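# Doblar camisetas sin que se marque la manga

**Kovano** – 8/2/19

Tengo que doblar bastantes camisetas de algodón para guardarlas en cajones poco profundos, de 15 cm de alto. Las extiendo en la mesa, doblo una manga hacia el centro y hasta ahí bien. El problema viene con la otra: me queda colgando, el paquete sale torcido y al abrirlo hay una raya en mitad del pecho. ¿En qué orden lo hacéis?

**Sarmiento**

Primero las dos mangas, después los costados y al final el largo. Yo pongo la camiseta tumbada, con el bajo a la izquierda y el cuello a la derecha, y aliso el cuerpo antes de tocar nada más.

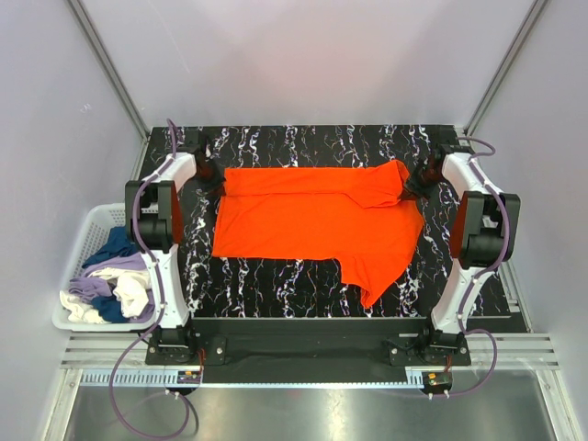 *Camiseta naranja a medio doblar: falta recoger el pico de abajo.*

Ese pico se mete hacia dentro hasta que el borde quede recto con el resto. Si lo dejas para el final ya no hay manera. Las arrugas pequeñas del cuerpo se quitan pasando la mano desde el centro hacia el bajo – sin estirar, que el punto cede y luego un lado queda más largo que el otro.

Para la raya del pecho, no lleves la manga hasta la mitad. Dóblala sobre sí misma cerca de la costura del hombro. En un cajón de 15 cm te caben de pie si terminas con un doblez en tres.

**Pludlow**

Yo las enrollo y listo. Ocupan menos.

**Kovano**

Gracias, he probado lo de recoger los dos lados antes del largo y salen bastante más rectas. Enrolladas se me abren en el cajón. Las de manga larga las sigo colgando.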